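Jedura kit cases: progress to the end of August
Prepared for Vratislav Skála

Packing goes on at its own dignified pace. Two of the four cases are signed off and labeled. The third has been opened and closed so often that the hinge deserves a line in the budget.

Its wiring still needs sorting, red and green leads included, and the striped cable has frayed ends I would prefer not to send to a paying school.
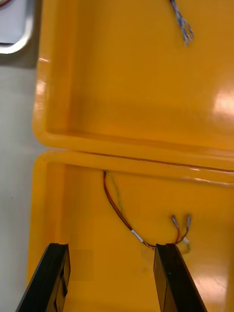
Still to do
Trim or replace the striped cable.
Fix the leads down in the base.
Start case four, which has been very patient.

Spending is on plan, mostly because the Haslinger invoice is late.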